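18th April
By the Saturday Shelf desk

I have owned a lot of storage bins. Too many, if you ask anyone who has tried to park in my garage. So when I say I've been using the Holst low-sided bin for ten months and still like it, please understand that this comes from a person who has fallen out with a great many bins.

It's the plain white rectangular one, the low model, from the Podness home range. I bought the first last June at the Skarnstead outlet store because it was on the end of an aisle and I was weak. I went back for three more the following week. Model number on the sticker is 3577, in case you're looking, and the sticker comes off in one piece, which made me unreasonably happy!

The low sides are the whole reason to buy it. I used to keep everything in deep tubs, and a deep tub is where things go to be forgotten (I found a bag of rice crackers in one that I'm fairly sure had moved house with me). With a low bin you can see what's in there from across the room, and you can get a hand in without tipping the lot out. Cloths, chargers, the good scissors, mail I'm pretending not to have seen. It all works. It's rotten for anything tall, though. Bottles want to be laid down, and even then you only get a couple in before they start riding up over the edge.

My main use is what I call the table reset. We have one big table and it collects everything — shopping, snacks, drinks, whatever book somebody is halfway through, plastic bags from the store that never quite make it to the bag drawer. Once a day I put a bin at the back and work toward it. Fabric goes in first, snacks go to the kitchen, drinks get stood up or put in the fridge, books go back on the shelf. Bags get flattened and folded, or they go straight out if they've got a hole. It takes me a few minutes if I don't stop to eat the snacks.

One thing I got wrong at the start was overfilling with cloth. A folded cloth sits nicely until you add a second one, and then the top one creeps over the rim and drags on the table when you pick the thing up. One thick one or two thin ones is my limit now. If you want to store proper stacks of towels, get the taller model or get a basket. 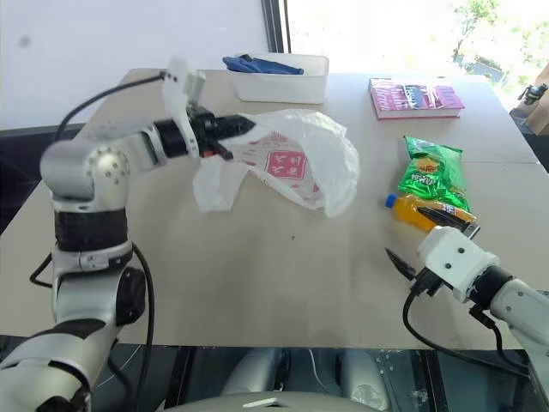

Marisol wrote in to say she'd bought two of the same bin for her craft table and was less taken with them than I am. Hers slide around when she reaches in with one hand, and she ended up sticking felt pads on the corners to stop it. She also wanted to know whether the white goes yellow.

Fair points, both. Mine do slide a bit on a smooth tabletop, mostly when they're close to empty, and I'd stopped noticing because I always grab with two hands. Felt pads didn't do much for me, but a strip of the grippy Hastex shelf liner underneath fixed it completely. I had a roll left over from the kitchen drawers, so it cost me nothing. As for yellowing, I can't see any on three of mine. The fourth lives on a sunny windowsill and has gone a shade creamier than the others. You'd only notice with them side by side, but I'd keep them out of direct sun if that sort of thing bugs you.

Cleaning is easy. Warm water, dish soap, done. I spilled orange soda in one over the holidays and left it there overnight (long day, don't judge) and it wiped out without leaving a stain. The inside corners are rounded, so crumbs don't get wedged. The outside picks up scuffs faster than I'd like, especially along the bottom edge where it gets pushed around.

They stack, sort of. Empty ones nest beautifully. Full ones will sit on top of each other if nothing pokes up above the rim, and you know something always does. A lid would solve it, and I wish Holst sold one for this size. I emailed and asked, and got a very polite reply that didn't say yes or no.

Would I buy them again? I already have, three times. If your table looks like ours does by late afternoon, get one and leave it out where you'll use it. Four out of five from me, and I'd bump it to four and a half the day they make a lid.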